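Wrist camera view and gripper closing off-centre, but not in simulation – cell setup help
Posted in: Robot cells and simulation > Setup and maintenance
Tags: gripper, wrist camera, grasp offset, calibration

Nelly Ccori

I look after a small pick-and-place cell at our Gitthorpe site. One arm, a two-finger parallel gripper, a camera on the wrist looking down past the fingers. Before I change anything on the real cell I try it in the simulator, where the part is a plain red block.

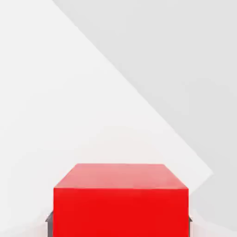 My trouble is with the grasp offset. In the simulated wrist view the block and fingers line up nicely, one finger either side. On the real cell, with the same offset values copied across, the left finger touches first and pushes the part over by 2 mm before the right one makes contact. It still picks, but the part then goes into the nest crooked and the cell faults on the seating check.

What I have done so far:

Checked the fingertip screws. All tight.
Re-ran the hand-eye calibration twice with the board flat on the table. Same result both times.
Swapped the part for a fresh one from the same batch.
Slowed the approach right down. The shift is the same, only slower.
Compared the tool frame in the simulator with the one in the controller. The numbers match to the last digit.

The cell has done 2,013 cycles since the last service. The fault started in June, after the fingertips were replaced with a new set from Plivitz. The old set had the same part number on the bag. I didn't keep the old ones, which I regret now.

Is there a sensible order for tracking this down? I would rather not fudge the offset by 2 mm and hope, as I'll have to explain it to whoever services the cell next. The simulator model dates from the original commissioning and hasn't been touched.

Larkard_Maint

Check the gripper zero. Ours did this. Re-home it and try again.

tooljaw

Your simulator is telling you what the cell would do if it were built exactly as drawn. Both frames match because one was copied from the other, so that comparison can't show you a fault. You need to measure the real gripper.

I'd leave the camera out of it to begin with. Put the arm in manual at reduced speed, make sure you have the enabling device in hand, and do it in this order.

1. Take the part away and close the gripper fully. Look at where the fingertips meet. They should meet on the centreline of the gripper body. If they meet to one side, the problem is in the fingers or the jaws and the calibration has nothing to do with it.

2. Open the gripper and measure from a machined face on the body to the inside of each fingertip. Use calipers, not a steel rule. On a parallel gripper the two readings should agree within whatever your manual allows. Write both down before you move anything.

3. If they don't agree, isolate the power and air, take both fingertips off and measure them on the bench. Check the pad thickness and the distance from the locating shoulder to the pad face. We had a set where one tip had a thicker pad than the other, and they looked identical until they were side by side on a surface plate.

4. While the tips are off, clean the seats on the jaws. A bit of old threadlocker or a burr under one shoulder will throw the tip over and the screws will still feel tight.

5. Put them back with the tips swapped left to right, if your design allows that. If the early contact moves to the other side, you have a bad tip. If it stays on the left, look at the jaw or the mounting.

Only after all that would I look at the gripper flange. Check that the dowel is in. I have seen a gripper held on by its four bolts alone, and the clearance in the holes was plenty to shift it.

If the gripper checks out as centred, then the tool frame in the controller is wrong for the real machine, and you should teach it again with a pointer. Don't copy it from the simulator this time. Go the other way and put the measured values into the model, otherwise the next person will have the same argument with it.

You're right not to fudge the offset. It would look fixed at one wrist angle and be out by the same amount in the opposite direction when the wrist turns 180 degrees. That's also a handy test, come to think of it. Pick the same part with the wrist turned round. If the early finger is still the left one, the error is travelling with the tool. If it's now the right one, the error is in the table or the camera result.

Nelly Ccori

Thanks, the wrist test was quick so I did that first. The left finger still touches first with the wrist turned, so it's travelling with the tool. With the gripper closed and no part in it, the tips meet to the right of centre.

I took the tips off this afternoon. The pad on the left one is thicker. I've asked Plivitz for a matched pair and will measure them before they go on. The jaw seats were also dirtier than I'd like to admit, so those have been cleaned. The Larkard suggestion was tried as well and made no difference.

Salazar_cells

Coming to this from the software side. A few things on the simulator, as the mechanical side is covered.

A model with perfect fingers and a perfect block will always close evenly, so it won't warn you about this kind of fault. You can make it more useful by adding a small sideways error to one finger and watching what happens to the part. In ours the block slides across until the second finger touches, much as yours does on the real table. It's worth saving that as a second version of the model and keeping the commissioning one clean.

Check the friction value under the block too. If it's left at the default the block may slide more easily than a real part would, and you'll think you have more tolerance than you do.

For the service schedule, we close the gripper empty and check the meeting point every 3,000 cycles, and again any time the tips are changed. It takes a couple of minutes – less if the calipers are kept at the cell. We also write the pad thickness of each tip on the service sheet with the date it was fitted, and keep the old set in a labelled bag until the new one has run a full shift.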